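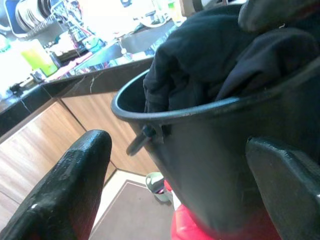
Slide 1. Bucket of washing on the red stool, seen from the gripper.

SPEAKER NOTES — Buying your first arm: what we budgeted, what we spent, what we'd do next time
Talk for the Trivside equipment day, August 21, 2021

(Leave the title slide up while people find seats. Start when the doors close.)

Hello, good morning, thank you for giving up a Saturday. I'm Idalina Pacheco and I look after equipment planning for the home help project at Pisham. I have been looking forward to this for weeks. I love a spreadsheet, and I love robots, and I very rarely get to talk about both in the same half hour!

Look at the slide for a moment. Black bucket, dark clothes stuffed into it, a gripper finger on either side. Everything I'm going to say about money comes back to a job like that one. Lifting a bucket of washing is a dull job for us and a really interesting one for a machine, and it's the sort of task our visitors ask about first.

SLIDE 2 — Start with the task list

We wrote our task list before we opened a single catalogue. I can't recommend this enough. Ours began as a page of scribbles by Zulmira Baptista after a week of visiting people at home, and it was wonderfully ordinary. Move the washing. Put the plates away. Pick up what's fallen on the floor.

Next to each task we wrote down three things:
how heavy the object gets on a bad day
how wide it is where you'd grab it
what it is made of

The middle one changed our whole order. We had been thinking about weight, because every brochure puts the payload in big print. Then we sat down with a tape measure and saw how many household things are wide and round. A bucket tapers. It has a thick rim. It has a lug under the rim where the handle goes, and that lug may be right where you wanted to put a finger. So gripper opening went to the top of the sheet and payload went second.

(Point at the rim and the lug on slide 1 if there's time. Go back with the left arrow.)

SLIDE 3 — The budget as we first wrote it

Read the lines out, slowly, people like to copy them down.

Arm
Gripper
Wrist camera
Mounting
Computer
Training for staff
"Other"

Pause on "Other". It had 300 pounds in it. I'm leaving that there for you to enjoy.

SLIDE 4 — Where the money went

The arm came in on quote. Benjie Malabanan did the negotiating and he did it beautifully, mostly by asking each supplier the same questions in the same order and sending back any answer that skipped one. His question sheet is in the handout, please steal it.

The surprise was fingers. We had budgeted for the gripper and never thought of the fingers as a separate line. They are a separate line! They're the part that touches the world, so they get scuffed and speckled and knocked about. You can see it on the left-hand finger on slide 1. Marks like those don't bother me at all, but put spare fingers in the budget from day one. We now keep 5 sets in the cupboard and reorder when we open the last but one.

Then mounting. We set aside 319 pounds for brackets and cable guides and I still think that's a fair figure for a first go, as long as somebody has measured the room. Measure the room with the doors open as well as shut. Ours had a cupboard door that opened straight into the place where the base was going to stand. Agustina Orellana found this out with masking tape on the floor, the day before the order went in. Masking tape is the best value item in this talk.

SLIDE 5 — Budget for the room too

My favourite slide.

When you plan for a factory cell you get to choose the floor, the lights and the table. In a kitchen you get the kitchen. Shiny stool cushion, floor mat, dark worktop, a cable lying along it, and a great flood of light at the back. Have another look at slide 1 and see how pale everything goes over by the sink. Then look at the bucket, which is black, with dark clothing in it, between black fingers. Lovely test for a camera.

So, two things to cost:
1. A camera that copes with bright and dark in one view. Ask for a trial unit and take it to your worst window.
2. Blinds. Plain, cheap blinds. We bought them late and paid for delivery twice.

(If someone asks about lighting rigs: we looked at one, decided it would stop the place feeling like a home, and spent the money on staff time.)

SLIDE 6 — Staff time is equipment

I mean this quite seriously. We put 2,000 pounds against staff time for setting things out and putting them back, and our finance people wanted to move it to another heading. I asked them to keep it with the arm. If you want to try a lift again and again, a person has to fill the bucket again and again, and differently each time, and that person needs paying. Lurdes Prata ran the sums for us and she treats those hours the same way as spare parts. You use them up, you reorder.

It also makes the job more fun. People who know their hours are counted will think up harder ways to stuff a bucket!

SLIDE 7 — Lease or buy

Short one. We leased the first arm from Skotia and bought the gripper outright from Ruggiero. That split suited us. We wanted to be able to change our minds about the arm, and we knew we would wear the gripper out ourselves and didn't want a conversation about scratches at the end of it. Check what the lease says on normal wear. Ask for it in writing.

Our lease comes up in December, so I have a decision to make. I'm leaning towards buying. Ask me over lunch and I'll talk for far too long.

SLIDE 8 — What I'd do in a different order

Task list first, same as before.
Tape on the floor second.
Gripper and fingers third, then choose an arm that can carry them. Remember that the gripper's own weight comes off the payload — we forgot on our first draft and had to redo the sheet.
Camera trial before the camera order.
A proper figure for "Other".

SLIDE 9 — Questions

Handouts are by the door. They have the blank budget sheet, Benjie's supplier questions and Zulmira's task list with the measuring columns left empty for you to fill in.

(Likely questions: insurance, which Lurdes will take. Cleaning the fingers, I'll take. Anything on software, point them to Agustina in the afternoon session.)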